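3. Heat storage and the evening problem

The panels described in the previous section make most of their electricity when the people of Dornness are out. The village then comes home, puts the kettle on and wonders where the sun went. Any honest account of a small solar scheme has to deal with this gap, and the usual answer is a battery. Ours was a tank of warm salt, for reasons that were partly technical and partly to do with the price of batteries in the year we applied for the money.

The store, built to our drawings by Flirora, holds a hydrated salt in 23 sealed trays. Surplus current from the roof runs a plain resistance heater, the salt melts, and the heat is drawn off in the evening through a water loop. Nothing in this is new. Salt hydrates have been about to transform domestic heating for as long as any of the authors has been alive, and they have a well-earned name for behaving beautifully in the laboratory and sulking everywhere else. The sulking takes two forms. The salt may refuse to freeze at its proper temperature, so that the heat stays locked up while the house gets cold, or it may separate into a solid and a liquid that no longer wish to have anything to do with each other.

3.1 Cycling

We put the store through 2534 melt and freeze cycles on the bench at Tivon before it went anywhere near a building. This is more than it should see in several years of normal use, and considerably more than anyone enjoyed watching. The loss of capacity over the full run was 9 per cent. Most of it came early, during the period in which we were still learning how tightly to fill the trays, and the curve flattened once the filling was done by weight. The earlier method, which was by eye, is not recommended.

Supercooling was kept in check with a small amount of a second salt, added as a seed. Two trays failed to respond to it. Both were opened, found to be chemically identical to their neighbours, closed again, and worked perfectly from then on. We report this without a theory. Katene has suggested that they were shaken in handling and that a crystal was knocked loose from the lid, and this may well be so, but attempts to bring on the fault in other trays, in order to cure it by the same rough treatment, came to nothing.

3.2 Installation and the first winter

The store was moved to Dornness in December, a month chosen by the haulage firm. It sits under the stairs of the test house, where the drawings showed a cupboard and the builder had left a smaller one. The insulation was therefore trimmed on one side, and the standing loss is higher than the design value as a result. Readers planning something similar may wish to measure the cupboard in person.

Performance over the first winter was uneven. On clear days the trays melted fully by mid-afternoon and the loop stayed useful until late evening. On dull days they melted in part, and a partly melted tray is a poor thing: the controller reads its temperature, finds the exact melting point, and has no idea whether it is looking at a full store or an empty one. The Villalba controller we used takes the cheerful view and reports a full store. A simple running tally of heat in and heat out, kept in software and set back to zero after every complete freeze, gave much better guesses and cost nothing but an afternoon.

The household was asked to live as usual. It did, to the extent of switching on an electric fire whenever the loop felt slow, and the meter readings for those evenings have been left in the results. Removing them would have improved our figures a good deal. It would also have described a house that does not exist, and there are plenty of papers on that house already. Hot drinks fall outside the heating balance altogether, as the kettle runs on its own circuit, though they account for a surprisingly sharp peak in the evening demand curve discussed in Section 4 (see also Figure 2).
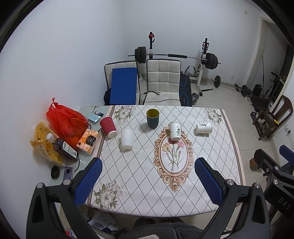 Figure 2. Cups on a table with a patterned white cloth.

Correspondence: Tane Katene, Tivon | © 2024 The authors | Back to top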